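Pay belongs in the advert

Opinion

May 18, 2018

A job advert is a specification. It states what the employer needs, where and when it is needed, and what is offered in return. An advert that leaves out the last item is incomplete, and most of the delay and waste in ordinary recruitment follows from that omission.

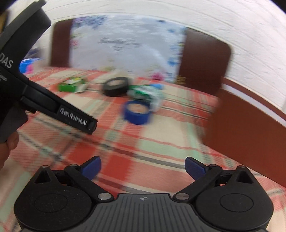 Ines Cadwallader

The usual form of words is "competitive salary" or "salary depending on experience". Neither phrase carries information. A salary can only be competitive when set against a figure, and all pay depends on experience to some degree. The reader is asked to apply first and find out later, often at the second interview, whether the post is one they could afford to take.

Consider what an application costs. A form of the type used by Nokach, where I worked in staffing for several years, asked for a full work history, a covering statement and written answers of up to 700 words on past duties. Done properly it takes an evening. If the applicant needs a wage that the post can't pay, the evening is lost. So is the time of the person who reads the form, the time of the panel that meets the applicant, and the cost of any travel. All of these could be avoided by one line of text.

There is a case against. Employers make it in three forms, and they should be taken in turn.

The first is that publishing pay tells rivals what you spend. This is true but has little weight. Rivals already know. Their staff have friends, and agencies place people with both sides. The party who doesn't know is the applicant from outside the trade, who has no friends in it to ask. Secrecy of this kind keeps very little from competitors and a great deal from newcomers.

The second is that it upsets existing staff, who may see that a new starter will be offered more than they get. I accept that it does. At Rekside, a packing and storage business on the Brukside estate, the first adverts with pay on them led to a number of awkward meetings in August. The awkwardness came from the pay structure. Long-serving people in two departments had fallen behind the rate for new recruits, and would have gone on falling behind had the figure stayed hidden. An employer that can't publish a rate without causing a dispute has a fault in its pay scale, and the advert is a cheap way to detect it.

The third is that a stated figure removes room to negotiate. I would regard that as the main benefit. Negotiation over starting pay rewards people who are good at it, and the skill has no bearing on most posts. A stock controller is hired to control stock. Two people of equal ability who begin on different wages because one of them pushed harder will still be apart years later, as each rise is worked out as a share of what came before. Where the post does call for bargaining skill, it can be tested by other means.

A range is an acceptable answer, within limits. It must be a range the employer will use. I have seen bands so wide that the top was double the bottom, and where every offer was made at the lower end. That is worse than silence, as it draws in applicants at the upper figure and then lets them down. My own rule was that the top of the band should be available to a candidate who met every requirement listed. If it wasn't, the top came off before the advert went out.
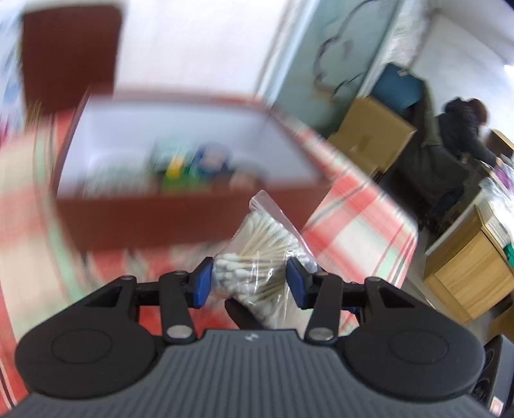
Cotton swabs in a clear plastic bag.

The same rule should cover the other terms. Hours should be given as hours, with start and finish times if they are fixed. "Some flexibility required" should say who is to be flexible and how much notice they will get. If there is a trial period, its length belongs in the advert, and so does any difference in pay while it lasts. Holiday should be stated in days, with a note on whether public holidays are included.

It may be said that all this makes for a dull advert. It does. The space can be found by taking out the paragraph on values, which at Shabalala ran to half the page and was the same for a night cleaner as for the head of accounts. I never met an applicant who mentioned it. They asked about the rate, the rota and the bus.

Employers who make the change should expect fewer applications. This alarms managers who have been taught to treat volume as a measure of success. The purpose of an advert is to fill a post. At Rekside the time from advert to accepted offer came down to 26 days, and the offers that had once been turned down at the last stage over money more or less stopped. The pile of forms was smaller and a larger part of it was worth reading.

I would support a legal duty to publish pay, with an exemption for the smallest firms during the first year. Until there is one, job boards could do the work themselves by making the pay field compulsory and rejecting any entry that doesn't contain a number. Most of them have the field already. It is marked optional.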